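4.2 What people throw away, and where

We had expected the kitchen to be the centre of our study, and in terms of sheer weight it was. But when we sat down with the diaries from the 33 households in Holstead, and spread them over the long table for the better part of an afternoon, what kept catching our attention was how much people had to say about the small bins - the ones beside desks, under dressing tables and behind bathroom doors, which earlier work on household waste has tended to pass over rather quickly.

Most of the paper that could have been recycled, and was not, began its journey in one of these small bins. An envelope opened in the bedroom went into the bedroom bin, together with cotton wool, a tissue or two and the label off a new shirt, and by the time the bag was tied up no one much fancied sorting through it. Several people told us, a little sheepishly, that they were very careful indeed downstairs and hardly careful at all upstairs. One retired couple described the landing as "the place where the rules stop", a phrase we grew so fond of that we used it among ourselves as a label for the whole pattern (see also Section 5.1, where the Buenaventura households are discussed).

The habit of lining the bin mattered more than we had guessed. Households that used a liner tended to lift the whole lot out in one go and carry it straight to the general rubbish. Those that went without, as many did with metal bins such as the one in Figure 6, were more likely to tell us that they tipped the contents out over a sheet of newspaper or into a bigger bin, and noticed the paper as it fell. We would not wish to lean too heavily on this, as the diaries were kept for only 30 days and people do behave rather well when they know they are going to be read! Still, the difference turned up in both towns, and it came up again in the interviews without our asking.

Size played its part as well. A small bin fills quickly and is emptied often, usually in a hurry before work, and it was in these hurried moments that the sorting went astray.

Figure 6. A perforated stainless steel wastebasket.

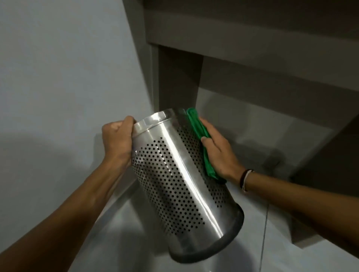
Xiomara Montoya, reading an early draft of this section, wondered whether we had made too much of liners and too little of stairs, and asked if households living on one floor had shown the same split between bedroom and kitchen.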